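Le séchoir rond, l'essai que vous avez réclamé

Vous avez été nombreux à répondre à la lettre de juin sur le linge de petit appartement, et la moitié des messages parlaient du même objet : ce cerceau blanc à pinces ou à barres qu'on suspend par un crochet et qui promet de faire sécher une lessive entière dans l'encombrement d'un abat-jour. Le fabricant Plosov annonce « le volume d'un étendoir classique, au plafond ». J'ai passé l'âge de croire les emballages, alors j'ai acheté le modèle Colatska et je m'en suis servi trois semaines.

Premier constat, le plafond. Chez moi, rien ne dépasse à la bonne hauteur, et je ne vais pas percer pour un séchoir. Il faut donc une tringle, un portant, une barre de douche solide. Autrement dit, l'objet qui devait remplacer un meuble en demande un autre. Le portant Flusano que j'ai fini par sortir de la cave prend au sol presque 69 centimètres de profondeur avec ses pieds. On repassera pour le gain de place.

Deuxième constat, l'équilibre. Mettez deux chemises du même côté et le cercle penche. Il faut répartir les pièces, donc réfléchir avant de suspendre, donc trier dans la corbeille. Piyumi Selvanayagam, qui m'écrit de Rennes et en utilise un depuis des années, jure que le geste devient naturel : le lourd d'abord, de part et d'autre, et le petit ensuite. Je veux bien. Au bout de trois semaines, je tâtonnais encore.

Ce qui m'a surpris en bien, ce sont les chaussettes et les sous-vêtements. Sur un étendoir à barres, ils finissent toujours par terre ou oubliés derrière le radiateur. Sur le cercle, on les voit tous, on en fait le tour d'une main, et on décroche le lot d'un coup pour l'emporter près de la fenêtre. Pour le reste (jeans, draps, serviettes de bain), n'y pensez même pas.

Junpei Sasaki me signale de son côté que la marque Bạch vend un cercle quasiment identique, et que la notice déconseille d'y laisser des vêtements sur cintre. Je n'ai pas vu la notice en question. J'ai en revanche essayé avec des cintres, et ils glissent tous vers le point le plus bas, ce que n'importe qui pouvait prévoir.

Reste la question de la corbeille. On en parle peu et c'est pourtant elle qui décide de tout. Posée juste sous le séchoir, elle évite de se baisser trois pas plus loin et récupère ce qui tombe. Une corbeille en plastique à bord rigide fait très bien l'affaire ; les modèles souples en tissu s'affaissent dès qu'on y plonge le bras.

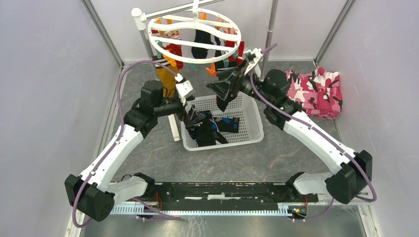 Peut-on laisser le linge sec sur le cercle en attendant de le plier ?
Une nuit, sans problème. Au-delà, les barres marquent les mailles fines et vous aurez un pli en travers de chaque pull. Mieux vaut tout descendre dans la corbeille, le noir d'un côté, et plier le lendemain.

Mon avis, pour ceux qui sautent toujours à la fin : gardez votre étendoir. Prenez le cercle en plus si vous avez déjà une barre où l'accrocher et beaucoup de petites pièces, et surtout ne le payez pas le prix fort. Le mien servira aux chaussettes. Le portant, lui, est redescendu à la cave, et j'accroche désormais le cercle à la barre de douche.

Vos contre-exemples sont les bienvenus en réponse à cette lettre, avec le nombre de lessives par semaine si possible.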